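手首カメラと固定カメラの時刻合わせを直した話

2026/03/01

先週から把持の成功判定がおかしかったので、原因を調べて直した。自分用のメモを兼ねて書いておく。

構成は双腕で、制御ループとは別のプロセスでカメラ画像を受け、物体の位置を推定してプランナに渡している。社内ではこの受け渡しの部分をJalovと呼んでいる。もとはItalo Bianchiniが書いたもので、去年の9月から私が引き継いだ。

症状

容器に指を近づける最後の区間で、推定位置が横に流れる。腕が止まっていれば正しい値に戻る。速度を落とすとずれも小さくなる。ここまでで時刻の問題だろうと見当はついたが、最初はキャリブレーションを疑って半日使ってしまった。手先とカメラの外部パラメータを取り直しても結果は変わらなかった。

手首カメラの画像では、下のほうに自分の指が2本入り、容器は左の指に一部隠れる。指の領域はマスクで抜いているので、容器の見えている部分だけで位置を出すことになる。向かい側の腕も写るため、背景差分は使っていない。
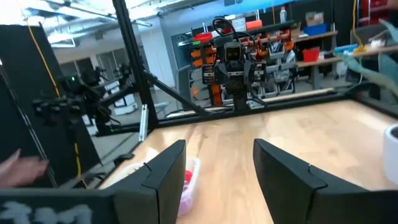

原因

画像に付けていたタイムスタンプが、撮影時刻ではなくプロセスが受信した時刻だった。関節角のほうは制御側の時計で付けている。ログを並べて比べると、手首カメラの画像は平均で36ミリ秒遅れていた。固定カメラは18ミリ秒だった。

腕が動いている間は、古い画像に新しい関節角を組み合わせて座標変換していたことになる。手首カメラは腕と一緒に動くので、このずれがそのまま位置の誤差になる。固定カメラは動かないから影響が見えにくく、発見が遅れた。

修正内容

変更したのは次の三か所。

1. ドライバから撮影時刻を取り出し、メッセージのヘッダに入れる。受信時刻は別のフィールドに残した。

2. 関節角をリングバッファに2秒分ためて、撮影時刻で線形補間した値を座標変換に使う。バッファの範囲外の時刻が来たら、外挿せずにその画像を捨てる。

3. 固定カメラの推定と手首カメラの推定を、同じ時刻に揃えてから統合する。これまでは届いた順に上書きしていた。

三つ目はSena Abugriにレビューしてもらった。片方のカメラが止まったときに待ち続ける書き方になっていて、そこを指摘されたので、タイムアウトを60ミリ秒にして単独の推定に切り替えるようにした。

固定カメラのほうは、左の腕が容器の真上に来るとグリッパの周りが隠れやすい。いちごが容器の中と外の両方にあるので、容器の輪郭を先に決めて、内側の検出と外側の検出を別のリストに分けている。青緑の布と鉢植えは障害物の扱いで、つかむ対象には入れない。ピンクのボールは表面がとげ状で輪郭が安定せず、今のところ中心位置だけを使っている。
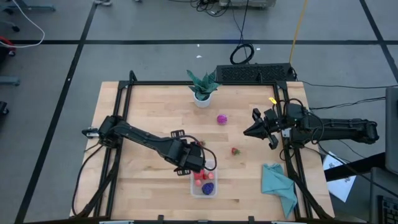

確認したこと

記録済みのログを新しいコードで再生し、最後の接近区間の横方向のずれを見た。腕の速度を変えても推定値が流れなくなった。速度を元の設定に戻した状態の再生でも同じだった。

実機では低速の設定から順に上げている途中で、最高速はまだ試していない。

残っていること

補間が線形なので、加減速の大きいところでは誤差が残るはず。制御周期が十分短いため後回しにした。

起動直後はバッファが埋まっておらず、最初の数枚の画像が捨てられる。動作に問題はないが、警告がログに大量に出るので抑えたい。

再生ツールが新しいヘッダに対応したのは今の版からで、古いログは変換しないと読めない。変換スクリプトはリポジトリのtoolsに置いた。Hayley Mapplebeckから、変換後に関節角の順番が左右で入れ替わるログがあると連絡をもらっている。週明けに見る。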